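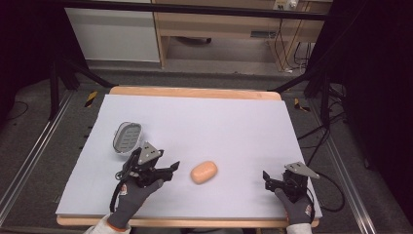 2023-11-10

I finally got to see the Gradska players do their winter show last January, and I've been meaning to write it up ever since. I found my notes in a coat pocket this week, so I've run out of excuses.

Gradska is an amateur theatre group that works out of the old Hoekstra hall. The hall went up in 1877 as a grain store and still has the loading doors at the back, which they use for bringing on scenery. It seats 645 if you count the gallery, but the gallery was closed the night I went. My ticket was in row F, beside a pillar.

The show was called Skinden. It's a comic operetta about a tax inspector who is sent to a mountain town and can't get anyone to admit they live there. Pak-hei Tse wrote the music and also played piano for the whole run. The words are by Lorraine Gosling, who has been with the group since before I moved here. She played the mayor too, in a red coat that went down to the floor.

I liked the first half a lot. The opening chorus has the townspeople pretending to be tourists, all asking each other for directions, and the parts overlap until you can't follow any of it. Then the inspector walks in and they go quiet in the middle of a word. It got the biggest laugh of the night. There's also a good duet for the baker and his brother, who haven't spoken in years and have to sing to each other through the inspector.

The second half is longer and it felt it. There is a dream scene with a goat that I think could go. My sister disagrees — she says the goat was the best thing in it — and she has seen it twice, so take that as you like.
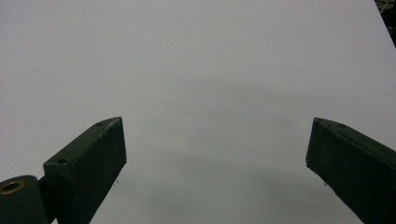 The sound was a problem on my side of the hall. The piano was set down on the floor to the left and it covered the quieter singers, mostly in the slow numbers. I missed nearly all of the letter song and had to read the words in the program afterwards. They're good words. Gosling rhymes "ledger" with "hedge or", and I wish I'd heard it sung.

I talked to Tse for a few minutes in the foyer. He told me they sold 900 tickets over the run, enough to pay for the hall and the costumes with a bit left over. He'd like to rewrite the end of act 2 before they do it again. He didn't mention the goat and I didn't ask.

Next up for them is Gernier, a straight play with a cast of four and no music. Gosling is directing and isn't in it. I've booked for the second night, on the right-hand side this time, well away from the pillar. The bar only takes cash, so bring some if you're going.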